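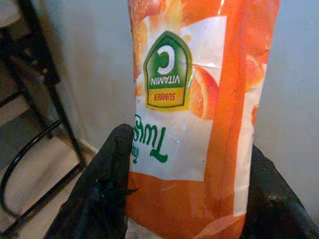
26

Chapter 2
Collecting as a Pastime

People have kept things for their own sake for as long as there have been things to spare. A collector differs from someone who merely owns a lot. The owner of forty plates may only have a large family. The collector has forty plates from one pottery and knows which one is missing.

This chapter looks at how a collection starts, how it is kept in order and what happens when it is passed on. We use matchbox labels for most of our cases. They are cheap, flat and easy to date, and a beginner can learn the main methods on them in a single winter.

Brayden Arsenault began with the labels his uncle brought home from Ilcombe docks. At first he glued them into a school exercise book, which spoiled the backs of nearly all of them. He now has 3,000, held by paper corners, and he still keeps the exercise book. Musa Oyelaran took a narrower path. He collects only the labels of the Mbwambo match works, and buys a new one perhaps twice a year.

Neither method is better. A wide collection teaches the eye to sort quickly, while a narrow one teaches small differences of ink, paper and cut. Most people try the first and drift towards the second, often when shelf space runs out.

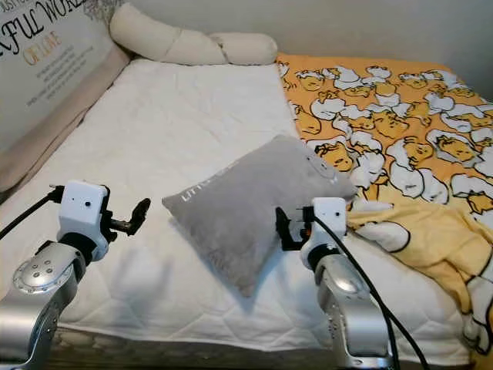
2.1 Choosing a Field

Before buying anything, write down in one sentence what you intend to collect. "Labels" is too loose. "Labels printed in Sondau before the factory closed" can be followed, and it tells you when to leave a dealer's table with your money still in your pocket.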